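Packing robots idled at Kallov school-supply warehouse after gripper fault

KALLOV — Two-armed packing stations at the Grikura fulfillment center have been shut down since early August after one of them kept its grip closed through a stop command and dragged a bag toward a worker.

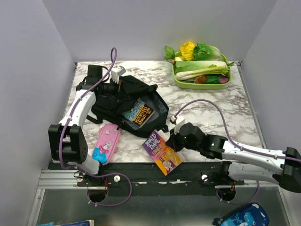
Was anyone hurt when the arm failed to let go?
One worker had a bruised wrist and was back on shift the next morning. The company says there were no other injuries.

The stations fill backpacks for school orders. Each one has a pair of arms working over a shared tabletop. One arm is meant to hold the bag by its fabric while the other picks up books and pencil cases and puts them inside. Grikura runs 18 of the stations at its Kallov building and began using them for back-to-school orders this summer.

According to an incident report the company filed with the regional labor office, the fault happened at 6:40 a.m., shortly after the early shift came on. The left arm at one station had taken hold of the top of a bag. The right arm reached for a book, missed its grip and reported an error. The station's control software told both arms to stop and open.

The right arm did both. The left arm stopped but did not open. When the operator reset the station, the left arm went back to its home position with the bag still in its fingers. The bag swung over the front rail and its strap caught the operator's wrist.

A coworker hit the emergency stop. Power to both arms was cut and the operator was able to slip free without help.

"The arm should not have moved at all with something in its fingers," said Behrouz Ghorbani, operations manager at the Kallov site. "The reset is supposed to check for that first. On this station it didn't check."

Ghorbani said the company pulled the one station that morning and kept the others going through the end of the shift. The rest were switched off that evening, after technicians going through the logs found the same thing had happened before with no one in reach.

Over 13 days of operation, the logs showed 98 cases in which a left-side gripper reported itself open while the motor reading suggested it was still holding on to something. In most of those cases the bag dropped free on the next command. In a few, the arm carried it some distance before letting go.

None of the earlier cases had been reported as safety events. They were recorded as packing errors, in the same list as dropped books and jammed zippers, and reviewed once a week for their effect on output.

Prado, the company that built and installed the stations, sent a team to Kallov the following day. Pascal Engelhardt, who heads field service for Prado, said the trouble appears to come from two things happening together.

The first is the fabric. Soft bags bunch up between the fingers, and a fold can stay wedged there after the fingers begin to move apart. The second is a change to the gripper software made in July, which shortened the time the station waits for the fingers to finish opening. The change was meant to speed up packing.

"With a hard item like a boxed calculator, the shorter wait makes no difference," Engelhardt said. "With cloth, the fingers may need to travel farther and need more time to do it. The software marked the grip as open before it was."

He said Prado had tested the new timing on books, pencil cases and cartons. It had tested only one type of bag, a stiffer one than those now used in most of the Kallov orders.

Engelhardt said the cables and mountings on the affected station were inspected and no damage was found. Two grippers have been sent to Prado's workshop to be taken apart. Results are due by the end of the month.

The labor office has told Grikura that the stations may not run in automatic mode until three conditions are met. The old opening time has to be restored. The reset has to be blocked whenever a motor reading suggests a held object. And a guard has to be fitted along the front of each table, where the operator now stands within reach of both arms.

The last item will take longest. The stations were laid out so that operators could set out items and clear dropped ones from the front, and a fixed guard would get in the way of that. Ghorbani said the company is looking at a light curtain instead, a row of beams that stops the arms when a hand passes through. The labor office has not yet said whether it would accept one.

The stoppage has come at the busiest point of the year for the warehouse. Grikura has moved packing back to hand tables and brought in up to 20 temporary workers, mostly on the evening shift. Ghorbani said orders for schools in the Kallov area were going out on time but that some home deliveries were running two or three days behind.

Customers whose orders are late are being told by email and can cancel without a fee, he said.

A second customer of Prado, the online grocer Kurnus, uses the same arms to sort produce and household goods into baskets. Kurnus said it had not installed the July software change and had seen no similar faults. It has kept its stations running but told its staff to use the emergency stop before reaching over the table for any reason.

Prado has sent a notice to everyone using the gripper, asking them to go back to the earlier software version and to check their logs for mismatched readings. Engelhardt said the notice went out two days after the Kallov incident. He said he could not say yet how many sites had made the change.

Workers at the Kallov building were given a briefing on the fault at the start of each shift the week after the shutdown. Several asked why gripper errors had been logged as output problems, according to a summary of the meetings posted on the staff board. The company's written reply said any event in which an arm moves while holding an item it has been told to release will now be treated as a safety event and reported the same day.

Ghorbani said he did not expect the stations to be back in automatic use before the school orders are finished. A few may be run at reduced speed for testing, with the area in front of them roped off and a Prado technician present.

The labor office said its inquiry is still open. It has asked for the full logs from all of the stations and for the records of the July software change, including who approved it.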